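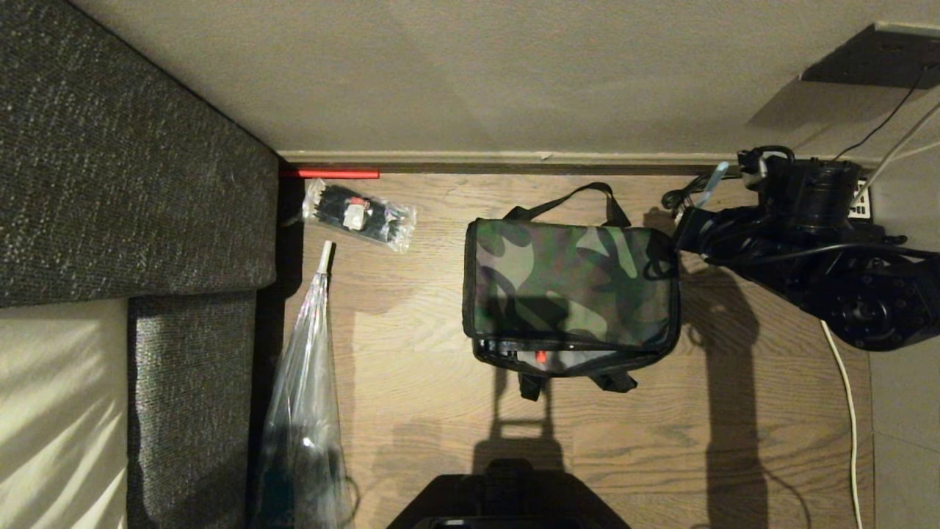

Upholstery cleaning at home: the spring reminder

Wednesday, May 13, 2020

Dear members of the Waslow household circle,

Many of you are spending more hours in the living room this spring than in any year before, and the questions we receive are mostly on the same subject: how to clean a fabric sofa without calling a company. In this item I collect the advice which we already gave by telephone, so that everybody can have it.

Please begin with the label. It is usually sewn under the seat cushions or on the bottom of the frame. The letter W means that you may use water. The letter S means only a solvent cleaner, and here water can leave rings. WS permits both of them. With the letter X you may only vacuum or brush. If the label is lost, try your cleaner first on a hidden place at the back and wait until the next day before you decide.

Vacuum before anything wet. Dust and crumbs which become wet turn into a kind of mud, and this goes deeper into the weave. Use the soft brush head and go in two directions, first along the threads and then across. On coarse fabrics the dust sits between the threads, and one pass is not enough. Do not forget the gap behind the seat, where I found last month a library card and 22 dry peas.

For a W fabric, the mixture is simple: 2 cups of lukewarm water and one small spoon of clear dish soap. Make foam with a sponge and put only the foam on the fabric. Work from the outside of the stain to the middle. Then take a clean cloth with plain water, press, and after it a dry cloth, and press again. Please do not rub. Rubbing makes small balls on the surface, and they stay.

Several members from Flinness asked about dark colors. On dark gray and black sofas the usual trouble is soap which was not taken out completely. It dries as a pale shadow and people believe that the color is damaged. In most cases it is enough to repeat the step with plain water. Direct sun is a more serious matter. A sofa which stands by a south window should have a cover or a closed curtain in the middle of the day, most of all in July.

Let the cushions dry standing on their side, with the window open. A hair dryer is not a good idea for thick foam, as the outside becomes dry and the inside stays damp. A fan is better. We do not sit on it the same evening, also when it feels dry to the hand.

The lending shelf in Bettencourt is closed for the moment, but the small steam cleaner can be reserved for later by e-mail. The deposit is 135, as last year, and you receive it back when the machine returns clean. Please do not steam velvet or any fabric with the letter S or X.

In the next newsletter: wool rugs, and the question of moths, which we have postponed already from the winter. If you have a good method without strong smell, write to us before the end of the month.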